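Section 2: Planning your purchase

Read this section before you sign anything. It covers what to work out ahead of ordering an Ivia arm for kitchen clearing jobs, and what the quote tends to leave out. If you already own the arm, skip to Section 3.

2.1 Write down the job

1. Pick one area of the kitchen and one task. "Help in the kitchen" can't be priced. "Clear the sink and put food back on the shelf" can.

2. List every kind of item the arm will have to pick up. Go by what is left out on a bad day. Soft lumps, round things and plates each need their own grip test.

3. Build the area in the Plamov simulator and set out the items from your list. Use your own cabinet heights. The stock kitchen is more generous than most.

Note: A shelf above the sink with a corn cob lying well back on it is a fair test of reach. The arm has to clear the faucet going up and coming down. 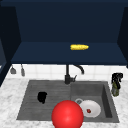
2.2 Get numbers you can use

4. Run the task 300 times in the simulator, moving the items between runs. Ask your dealer for the full log. A success rate on its own tells you very little, and the best run tells you less.

5. Sort the failures by item. Plates deserve a close look. A round white plate lying on the floor of a deep basin leaves the fingers only the rim to work with, and where it sits near the front wall there is little room to get in beside it.

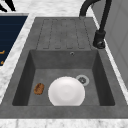 If plates make up most of the failures, ask for a price on the narrow fingers now. They are not part of the base kit, whatever the brochure seems to suggest.

Caution: Simulated results do not cover grease, suds or a chipped rim. Do not accept them as proof of performance in your kitchen. Ask for a trial on site, in writing, before the deposit is paid.

2.3 Set the budget

6. Start with the arm, then add the items below. Dealers often quote them separately.

Narrow finger set
Splash cover
Wall or counter mount
Yearly service plan – $1,155 at the time of writing, payable from September

7. Allow 5 hours of an electrician's time if the nearest outlet is on the wrong side of the sink. The Retstead mount has a short cord and must not be used with an extension.

8. Compare against the plain option. Price out 2 years of paid cleaning for the same task. If the arm only comes out ahead when you assume it never needs repair, hold off.

Note: Jacobs mounts will fit, but they void the splash warranty.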